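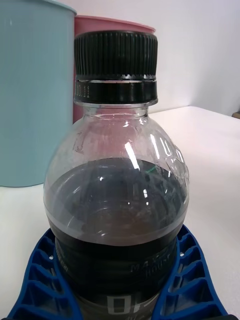 Dramness residents asked to bring half-full drink bottles to new collection table

People in Dramness who have a bottle of cola or cold coffee standing open in the kitchen can now bring it to the neighbourhood house, also when there is still drink inside. The new collection table opened in June and is run by Ambaye, a small association for household waste.

Until now the sorting point in the town accepted only empty bottles. According to Ambaye this rule was well meant, but many people did not follow it. They threw the bottle with the drink and the cap in the ordinary bin, and the liquid made the paper and the food waste heavy and sticky.

"A bottle with a dark drink in it looks dirty, so people think it is rubbish," says Lies Wouters, coordinator of Ambaye. "The plastic is still good. We only have to pour out the rest."

In the trial period before the opening the association received 1,119 bottles, and 142 of them still had drink inside. Most were clear plastic bottles with a screw cap. The drink is poured in a closed tank and the bottles are rinsed with cold water. Labels may stay on, because they are removed later at the sorting company Zendex.

Visitors are asked to close the cap well before they put the bottle in their bag. Bottles should stand upright on the table. Glass is not accepted, and also no bottles which have been used for oil, paint or cleaning products.

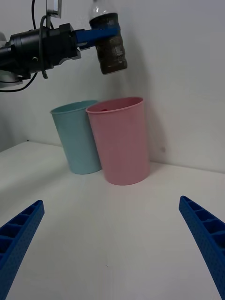 Local news: Waste and recycling

The table is open in the morning from nine until noon, and there is a short evening opening from six. It is free of charge. A household may bring 34 bottles per visit. Who has more, for example after a party, can send a message to the association first.

Awuor Makokha lives two streets from the neighbourhood house and came with a bag of bottles from her daughter's birthday. She had kept them for weeks on the balcony.

"The children open a new bottle each time and drink half of it," she says. "In the end there is no gas left in it and no one wants it. I did not like to pour it all in my sink."

She would like to see a second table near the school. Ms Wouters says that this is possible, but the association must first find a room with a water tap and a drain in the floor.

The project is paid with a contribution from the local shop Drirus, which also offers a reusable cup to the first 200 households that register. Registration can be done at the table. The association will decide after the summer if the evening opening continues.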